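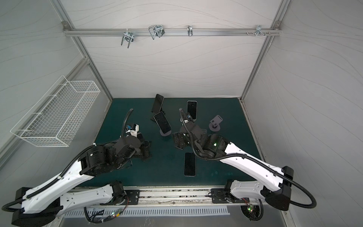

Csenge Magyar wrote to ask whether the arms had just learned the stand positions by heart, as she could see no other way for them to do it from so few demonstrations. Several readers of the Nendinura write-up have asked much the same, so we start with her point.

Did the policy memorise where the stands are?

Partly, in the first version. When we kept the stands in the same places as in training, it did well. When we moved them by a hand's width, it often reached for the old spot. The current version is trained with the stands moved before every recording, and the results below are all from layouts it had not been trained on.

What is the method, in short?

A person steers both arms through the task and we record it. We then cut each recording at the points where a gripper closes or opens, and train on the pieces separately. A small second model chooses which piece comes next. Most earlier work of this kind trains on the whole recording at once.

Why cut the recordings up?

Mistakes in a long recording tend to add up. If the first grasp is slightly off, everything after it looks unfamiliar to the policy. With shorter pieces it can try the same grasp again before going on.

How much data was used?

2809 recordings, collected over 6 weeks. Natanael Cordeiro and Lajos Fülöp did most of the steering. Recordings in which a phone was dropped were kept, but only the part before the drop was used.

How well does it work?

We ran 90 trials with the phones and stands in new positions. A trial counted as a success if the chosen phone was on its stand and stayed there once the gripper had let go. 63 trials succeeded. The same network trained on whole recordings did clearly worse, and the full table is in the paper.

What goes wrong in the other trials?

Phones lying flat are the main problem. The fingers have little to get hold of, and a dark screen against a dark table gives the cameras little help. A phone that is already leaning on something is much easier. The next most common failure is setting the phone down slightly twisted, so that it slides off.

Do you need two arms?

For a phone on a stand, one is often enough. We use the second arm to steady the stand when it starts to slide. With that arm parked, success dropped, mostly on the lighter stands.

Has it been tried on anything other than phones?

Only briefly. Hamish Menzies is testing it on hanging objects from hooks, but there are no results we would want quoted yet.

Can I have the code and the data?

The training code is out now under the name Skalance. The recordings will follow in April, once the file format is settled. Please report problems on the project page and say which version you are running.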